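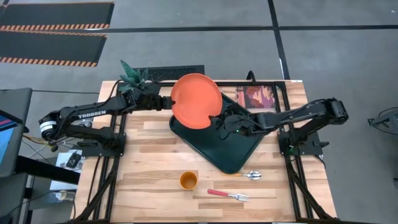

An orange plate held above a light wooden tabletop.

Oberholzer to open tableware hire counter in Sarkwood

Sarkwood, April – Kitchenware retailer Oberholzer will open a hire counter at its Sarkwood shop at the end of the month. Customers will be able to borrow plates, bowls, glasses and serving dishes for parties, weddings and community meals.

The counter will start with 2,000 pieces, all from the Birkia range, in six colours. Sets can be booked for up to 120 guests. Larger orders will be taken with two weeks' notice and supplied from the company's main store.

Oberholzer ran a trial of the service over the winter and took 343 bookings. Of these, 318 were for groups of fewer than 40 people, mostly birthdays and family lunches. The smallest hire package has been cut from 24 place settings to 12 as a result.

"We had set it up with weddings in mind and most of the people who rang us wanted enough plates for a Sunday lunch," said Elfriede Hofstetter, managing director of Oberholzer. "They have a cupboard with eight plates in it and 15 relatives coming. The smaller package is for them."

Items can be returned unwashed, provided food has been scraped off. Washing is included in the hire price and will be done on site. Each booking allows for two breakages without charge. After that, pieces are charged at the replacement price shown on the booking form.

Bookings are handled through Kusto, the company's online ordering system, or in person at the counter. A deposit is taken when the order is placed and refunded within five working days of return.

Timo Harms, who has managed the Sarkwood shop for nine years, will run the counter with two new part-time staff. "People can come in and look at the colours before they book," he said. "Orange and dark green went first every weekend during the trial, so we have ordered more of both."

The counter will open from 8 am to catch morning collections. Delivery within Sarkwood is available for a fixed fee. Cutlery and table linen are not part of the service at present, but may be added in the autumn.

Press contact: Oberholzer press office, Sarkwood

Ends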